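Sat 28 April
By the night desk

Filed under: Short Fiction, Machines, Under 1,000 Words

GRIP TEST

Fifteen runs left on the Troslow and then bed. That was the deal she made with herself at nine. It was now past midnight and the deal was looking thin.

Two grippers. One report. Plellerlow wanted a name by breakfast – one name, no maybes, the last person who sent them a maybe got moved to packaging. So. The Troslow, two fingers, linkages, heavy as a brick. Or the Urncombe, soft cups, pretty, everybody in the building liked it before it had picked up a single thing.

She had liked it too. That was the trouble.

Coffee. Cold. Drank it anyway.

The Urncombe numbers were done. 200 runs, 47 drops. Not great. Not awful either, you could write a paragraph around 47 drops if you wanted to, and she'd caught herself writing it on the bus. Lighting conditions. Early firmware. Needs tuning. All true, probably. All the things you say about somebody you're still hoping will call.

The Troslow she'd put off. It was ugly in the simulator and she had been told it was uglier on the bench. Its last controller had been a Tsuchiya and the Tsuchiya did this thing, a stutter right at contact, like a person about to say something and then not. She'd written it up in March. Four pages. No one answered.

So new controller, same fingers, same table. Press go. Watch. Press go.

Run one, fine. Run two, fine. Run three it came in too high and closed on nothing and went home looking pleased. She logged it. Miss, not drop. There was a column for that, she had fought for that column.

Her phone buzzed. Her sister. Are you still their. Then: there. Then: go home.

Soon, she typed.

Which was what she'd typed at ten.

Run six. Run seven. The rain had started up on the skylight and the building did its settling noises. Somebody down the hall had left a radio on low, a ballgame from the other coast, extra innings. She got up to turn it off and then didnt. Sat back down. It was company.

Run eight she slowed it all the way down. Quarter speed. She wanted to see the contact. If the stutter was there it would be there, in that last half inch, and she could go back to the soft cups and the nice paragraph with a clear conscience.

She leaned in. She had her thumb on the key and she was holding her breath, stupid, it was a simulation, it didn't care if she breathed.

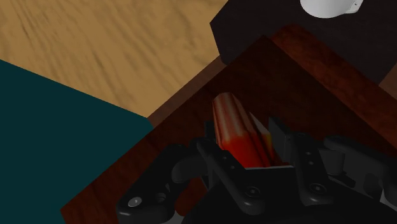
The stutter always showed up in the left finger first, so that was where she looked. Paused it. The lumpy red and orange thing was leaning a little between the pads, all folds and flat sides, the narrow end pointing off to the left like it was trying to see the mug. She'd stared at that mug for weeks. White, up at the top of the view, handle or bracket out to the right. Once she'd reached for it. Really reached, hand out toward the monitor. She stepped forward one tick. Another tick. Another – waiting for the shake.

It didn't shake.

She ran it again at full speed. Nothing. Ran it with the approach angle off by a little, then by a lot. The fingers came in and closed and that was all they did. No drama. She felt almost insulted.

Fifteen runs. One miss, no drops.

OK, she said, out loud, to the room.

Then she queued the long batch, because fifteen was not a number you could take to Plellerlow. 1180 runs, overnight, unattended. She should of done it at nine and gone home. She typed the Troslow's name at the top of the report and left the rest blank. Looked at it. Deleted it. Typed it again.

Down the hall the radio crowd got loud about something. A hit, maybe. She found her coat under the other chair, one sleeve inside out, and stood there working on the sleeve while the counter in the corner went to two, and three, and four.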